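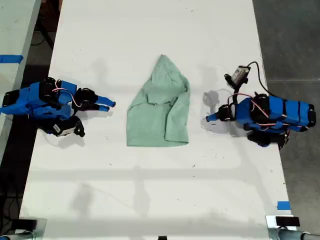

Urkden Recipe Set

A collection of home baking recipes in plain, structured text. Version 5, released 30 May 2021.

Maintained by Venla Salminen and Kai-wen Lam. Unit conversions by Pei-shan Huang. Test bakes by Ya-wen Chou and Tien-fu Hung.

Summary

Urkden holds 1076 recipes for breads, cakes, cookies, pies and a smaller group of steamed and fried doughs. Every recipe is stored twice: once as written by the contributor, and once split into fields (ingredients, amounts, steps, oven settings, pan sizes, yield). The two forms share an ID and can be joined on it.

The set was put together for people who write recipe software: scaling tools, shopping lists, unit converters, search. It can also be read as a cookbook, but the order is by ID and there is no index by course.

Files

recipes_raw.txt
Contributor text, one recipe per block, blocks separated by a line of four equals signs. Spelling and punctuation are left alone.

recipes.csv
One row per recipe. See Fields.

ingredients.csv
One row per ingredient line. Joined to recipes.csv on recipe_id.

steps.csv
One row per step, numbered from 1 within each recipe.

pans.csv
Lookup table of pan shapes and volumes in milliliters, filled to the rim.

notes.csv
Free text from test bakes. Most recipes have no entry.

All files are UTF-8 with Unix line endings. The CSV files use commas and double quotes. Excel on Windows will misread the fractions unless the file is imported with the encoding set by hand.

Fields in recipes.csv

recipe_id: string, the letter u followed by digits. IDs are never reused.
title: string, as given by the contributor.
group: one of bread, cake, cookie, pie, other.
oven_f: integer, Fahrenheit. Empty for recipes with no baking.
oven_c: integer, Celsius, rounded to the nearest 5.
fan: yes, no or unknown. Most contributors did not say, so unknown is by far the most common value.
time_min, time_max: integers, minutes in the oven. Equal if the contributor gave a single time.
pan_id: key into pans.csv. For recipes that use more than one pan of the same size, see pan_count.
pan_count: integer.
yield_text: string, for example "one loaf" or "enough for a large family".
tested: yes or no.

Fields in ingredients.csv

recipe_id
line: integer, position in the original list.
part: string. Separates cake from frosting, crust from filling and so on. Empty if the recipe has one part.
amount: decimal. Ranges are stored as the midpoint, with the original in amount_text.
amount_text: string, as written.
unit: normalized unit. See Units.
item: normalized name in lower case, singular.
prep: string, for example "softened", "sifted", "at room temperature".
grams: decimal, calculated. Empty where no density was available.

Units

Volumes are US. A cup is 240 ml, a tablespoon 15 ml, a teaspoon 5 ml. Contributors who wrote in metric keep their metric amounts, and no cup value is calculated for them. "Stick" is read as 113 g and is only accepted for butter and margarine.

Flour is the largest source of error in the grams column. We use 125 g per cup for all-purpose flour, spooned and leveled. A contributor who scoops straight from the bag may be using closer to 145 g. If a bread dough comes out too wet when made by weight, check amount_text and the raw recipe before assuming the step text is wrong.

Eggs are counted as large, 50 g without shell. Yolks are 18 g and whites 32 g.

"Pinch", "dash" and "to taste" have an empty amount and an empty grams value. Earlier versions gave a pinch 0.3 g. This was dropped because it scaled badly.

Sources

Recipes came from three places. The largest block was typed in from the handwritten card files of the Hung bakery, with permission from the family. A second block was submitted through the Brirnetia message board by its members, who agreed to the license below when they posted. The rest were written by the maintainers.

The card files were written over many years by several people, and the same cake may appear more than once with small changes. We kept these as separate recipes. Near duplicates are listed in notes.csv with the word "variant" at the start of the note.

Processing

Raw text was split into fields with Zilluris, a small line parser that is kept in its own repository, and then corrected by hand. The parser handles simple lines such as "2 cups sugar" well. It does poorly with:

- lines holding two ingredients ("salt and pepper")
- amounts given after the item ("butter, 3 tbsp")
- ingredients mentioned only in the steps
- water, which many bread recipes leave out of the list

All of ingredients.csv was checked by one person. Some 600 recipes were checked by a second. Disagreements were settled by going back to the card or post.

Test bakes

A recipe is marked tested if it was made at least once from the structured fields alone, without looking at the raw text. Baking was done in a home electric oven with the fan off and a separate oven thermometer on the middle rack. The tester recorded the time at which a skewer came out clean, or the inside temperature for breads.

If the tested time fell outside time_min and time_max, the fields were left as they were and the tested time was added to notes.csv. Dark metal pans ran faster than the stated times in most cases.

Known problems

Oven settings on the older cards are often words ("moderate", "hot"). These were mapped to 350F and 425F. The original word is in the raw text only.

Yeast is a mess. Fresh, active dry and instant are separate items, but many contributors wrote just "yeast". Those lines have item set to "yeast" and an empty grams value.

Cream cheese in the Brirnetia block may mean the brick or the tub kind. Frostings made with the tub kind stay soft.

The 9 recipes in group other that call for deep frying have no oil temperature.

There are no allergen fields. Do not build an allergen filter from the item column. It will miss things like sprinkles, baking mixes and store-bought pie crust.

Changes since version 4

Added tested column. Moved pan volumes into their own table. Fixed doubled butter lines in cookie recipes imported in April. Removed pinch weights.

License

The structured files are free to use and change with credit. Raw text from the card files may be copied only together with the Hung name. Corrections are welcome as a patch against the CSV files, one recipe per patch, with the recipe_id in the subject line.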